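Surface first: how a workshop kitchen in Tancombe settled its bench tops
Setareh Fallahi
2019-05-06

The preserving kitchen at Nurnach occupies the rear half of a former joinery in Tancombe. It fills jars four days a week and uses the remaining day for cleaning and trials. When Ludger Baumgart took over the lease, the benches were a mixture of heights, finishes and ages, and no two drained the same way. He replaced the lot with white tops over the winter, at a total cost of 2,750 pounds including fitting.

White was chosen for inspection. Sugar syrup dries clear, and on a dark or patterned top a film of it can be missed until a label sticks to it. On a plain white surface under even light the film shows as a dull patch against the sheen. Glass fragments are harder. They are found by lowering the eye to bench level and looking along the surface towards the window, a check that Baumgart's staff make at the start of each shift and after any breakage.

The second decision concerned what should be allowed to stay on the bench. Subbarao Venkataraman, who planned the layout, divides items into those that are in use and those that are waiting. Waiting items go to the back edge or off the bench altogether. The middle is kept clear to the full width of the worker's reach, and nothing with a foot or a rim is slid across it. Jars are lifted and set down.

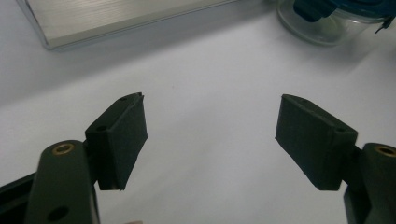

How should a brushed metal plate be cleaned?

Wipe it along the grain with a soft cloth and a mild, neutral detergent, rinse with clean water and dry it in the same direction. Scouring pads and strong alkaline cleaners will mark aluminium.

Metal plates are used at Nurnach as landing places for warm jars. Aluminium spreads heat quickly, so the bench beneath does not take it all at one point. The limit set for direct contact with the white top is 70 degrees, and anything hotter goes on a plate or a rack. Pejman Sharifi, who runs the filling line, would have preferred racks throughout. His objection to plates is that water sits under them, and they have to be lifted and dried beneath at every clean.

Clear glass was kept for the same reason as the white tops. Mojtaba Daneshvar of Golestani, which supplies the jars, offered an amber version at a slightly lower price. It was turned down after a short trial, as fill level and trapped air were both slower to judge.

The tops have now had over 5 months of use. Two shallow scratches near the sink have been polished out. The joint at the wall has been resealed once, with a Drusus sealant in white, and is due to be looked at again at the end of May.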